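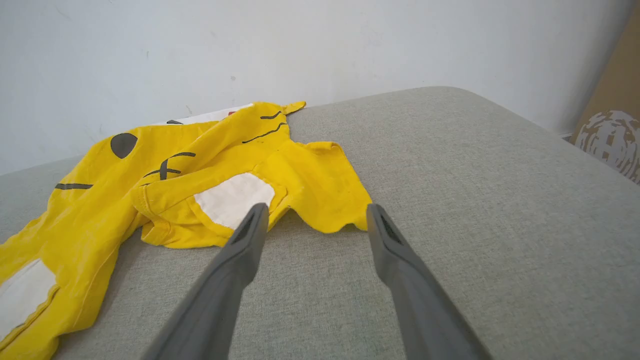 A yellow garment lying on grey fabric

What is inflation?

You may have heard a grown-up say that everything costs more than it used to. When prices go up across the whole country, and not only in one shop, it is called inflation.

Inflation is given as a percentage, which is a way of saying how much out of every hundred. If inflation is 4 per cent, then things that cost £100 a year ago cost £104 now, on average. The words "on average" matter. Some things will have gone up by more than that, some by less, and a few may have become cheaper.

Two towns and a bag of apples

Think of a town called Fadonham. It has one greengrocer, and in May a bag of apples there costs £2. Then there is a late frost. A lot of the blossom dies and the orchards grow fewer apples than usual. Just as many people in Fadonham want apples, but there are not enough bags to go round. The greengrocer has to pay the farmers more, so she puts the price up.

Has there been inflation? Not yet. Only apples have changed. People can buy pears.

Now think of Cadoscombe, further down the river. All the goods in Cadoscombe come in by lorry, and the price of diesel has gone up a lot. It costs more to bring in bread, and also shoes, paint, pencils and cat food. Before long nearly every shop in town has changed its price labels. If the same thing is going on all over the country, that is inflation. 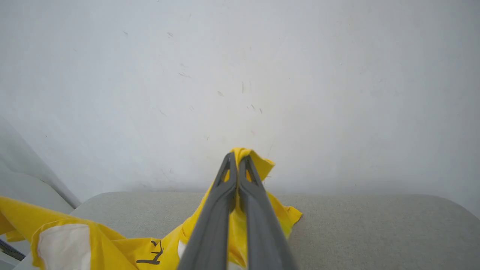 A bright yellow cloth held by its fold

Why do prices go up?

There are several reasons, and often more than one is happening at once.

Sometimes it costs more to make things. A jumper needs yarn, machines, electricity and people to do the work. If the yarn and the electricity both become dearer, the company making the jumper can either earn less money or charge more. Most companies do a bit of each.

Sometimes people want to buy more than there is to sell. If lots of families have extra money to spend and they all want new bicycles in the same month, bicycle shops may sell out. The shops find that they can ask for a higher price and people will still pay it.

Sometimes people expect prices to rise. Workers who think food will cost more next year may ask for higher wages now. The company that pays those wages may then raise its own prices. This can go round and round for quite a long time.

How is it measured?

It would be impossible to check the price of every single thing in every shop, so the people who work it out use a list. The list is called a basket, although there is no real basket. It has hundreds of things on it that ordinary households buy, such as milk, bus tickets, haircuts and school shoes.

The prices are collected every month and compared with the prices from the same month a year before. Things that people spend a lot on, like rent and food, count for more in the final figure than things they spend little on, like shoelaces.

The list itself changes as well. When people stop buying something it is taken off, and newer things are put on.
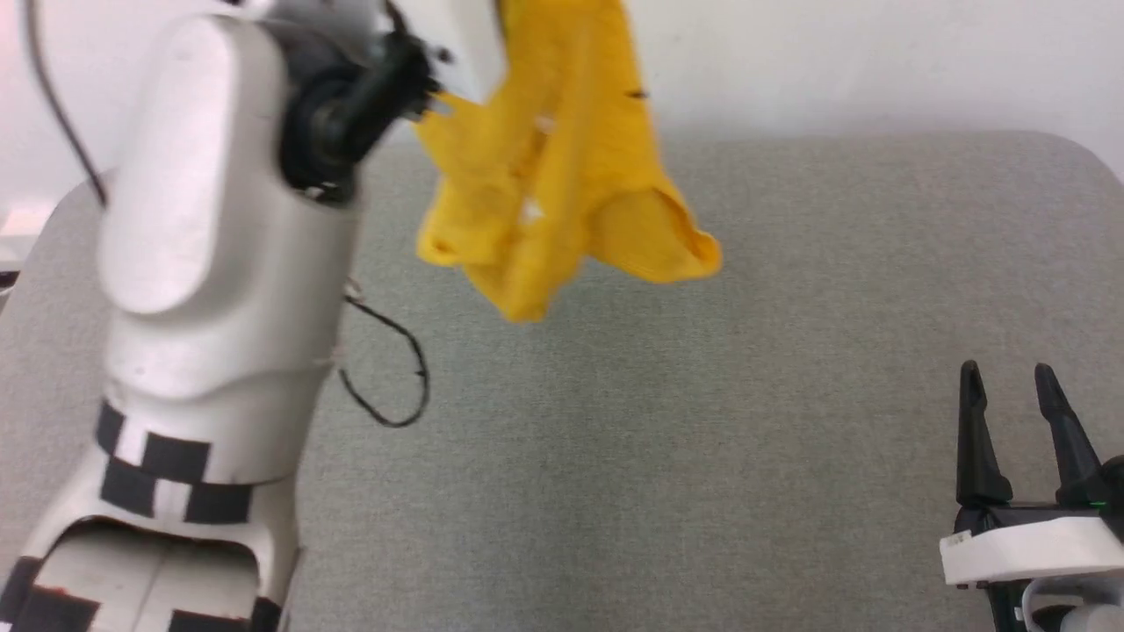
Yellow cloth hanging above a table

Try it yourself

Suppose you have a savings box called the Cinlow Club box, and you put £100 in it. You leave it shut for a year. Inflation that year is 4 per cent.

At the end of the year you still have £100. But the things you could have bought with it now cost £104. You are £4 short. Your money has not gone anywhere, it just buys less. This is one reason why people put money in a bank that pays interest, which is a small amount added on for keeping it there.

Is inflation always bad?

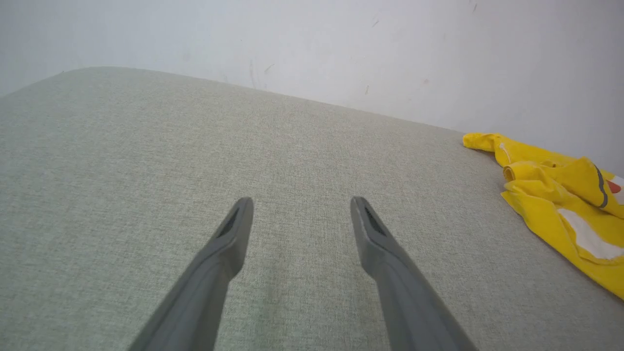
A little inflation is thought to be normal. In the United Kingdom the target is 2 per cent a year, and it is the job of the Bank of England to try to keep to it. If prices rise slowly, and wages rise at the same sort of speed, most people hardly notice.

Fast inflation is much harder to live with. Imagine inflation of 7 per cent in a year when your family's wages stay the same. The weekly shop costs more, the heating costs more, and something else has to be given up to pay for them. People with the least money usually feel it most – they already spend nearly all they have on things they cannot do without.

Falling prices have a name too: deflation. It sounds like good news, but it can cause problems. If people think a sofa will be cheaper next year, they wait. The sofa company sells less and may have to let some of its workers go.

Words to know

Average: a middle figure that stands for a whole group of figures.
Interest: money a bank adds to your savings, or money you pay for borrowing.
Wages: what people are paid for their work.

Next in the Asadi Money Pages: What does a bank do with your savings?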